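Clakell Reading Room: Saturday helper wanted (part time, paid)

Also call for people to try out our new lending scheme, see further down. Please read both bits before emailing as we keep getting mixed up replies.

The job

We need one person for Saturdays at the Clakell Reading Room, Grameton. 10 hours a week in total: most on the Saturday itself, the rest on a weekday evening to suit you. Starts September. Pay is monthly, hourly rate is on the form, same as the other room staff get.

Old magazines, local papers, parish newsletters, knitting patterns, bus timetables, that sort of thing. 3,330 items on the list at last go and plenty still not on it. People come in to look up a grandparent's shop or a football team or just to sit and read. You'd be looking after them and the shelves both.

What you'd be doing

Opening up at half nine, lights, heating, kettle.
Signing readers in and out.
Finding things. The list is on a spreadsheet, it is mostly right.
Putting things back in the right place (harder than it sounds, the 1970s run is across two rooms).
Sorting donations. They come in carrier bags, suitcases, whatever was handy.
Answering the phone. Not many calls.
Small repairs to covers, you'll be shown how. No sticky tape ever please.
Cashing up the tea tin and locking up at four.

You'll be on your feet a fair bit and some boxes are heavy. There's a trolley. There's no lift to the upper room, so tell us if stairs are a problem and we'll swap the duties about.

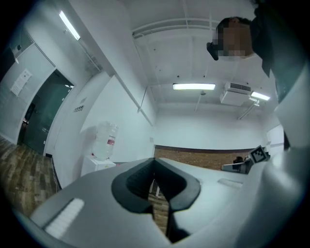 What we're looking for

Somebody patient. Neat handwriting helps as labels are still done by hand. You should be able to use a spreadsheet at a basic level, type in a row, search for a word, save it. Library or archive experience nice but not needed. Our last Saturday person came from a shoe shop and was very good.

You must be 18 or over for this one becuase of the keys. Two references, one can be a neighbour or teacher if you haven't worked before.

Not needed: a degree, a car, any special interest in trains. Although there are a lot of trains.

The call: 22 households for Thygesen Boxes

Separate from the job. Thygesen Boxes is our new home lending scheme, named after the street we started in. We want 22 households in Grameton to try it over the autumn. Each one gets a box of old magazines and papers to keep at home for a month, then it's swapped for another. Free. You read what you like and fill in a short sheet at the end.

Who can take part: anyone with a Grameton address. Any age. We'd especially like to hear from people who can't easily get into town, people who look after somebody at home, and families with children who like cutting out (don't let them cut these out, but we can send spare copies that they can).

What's in a box: a mixed pile. Usually some weeklies with plenty of photographs, a bit of local news, something for the garden or kitchen. Tell us on the form what you'd enjoy and we'll do our best. Large print is limited so say early.

What we ask of you:
Keep it dry and away from pets.
A flat table is best for reading the older ones, the spines go.
Put them back in the box when you've finished. Order doesn't matter, we re-sort.
Fill in the sheet. It's one side.
Be in for the swap or leave it with a neighbour.

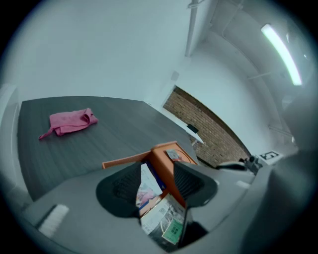

How to apply for the job

Pick up a form from the desk or the Zendia café next door, they keep a stack by the till. Or email and ask for one. Write "Saturday job" at the top so it goes in the right tray. CVs are fine with the form but not instead of it. Interviews are short and in the reading room, you'll be asked to find two things on the shelves and have a chat. Travel paid if you're coming by bus, keep the ticket.

How to join the boxes

Name, address, phone number and what you like reading, on a bit of paper through the door or by email. Write "Boxes". First come first served, after that there's a waiting list. You can apply for the job and a box, no problem, but send them seperately.

Both close at the end of August. We'll reply to everybody either way, might take a week or two.

Clakell Reading Room, 117 Thygesen Street, Grameton. Ring the bell twice, the first one sticks.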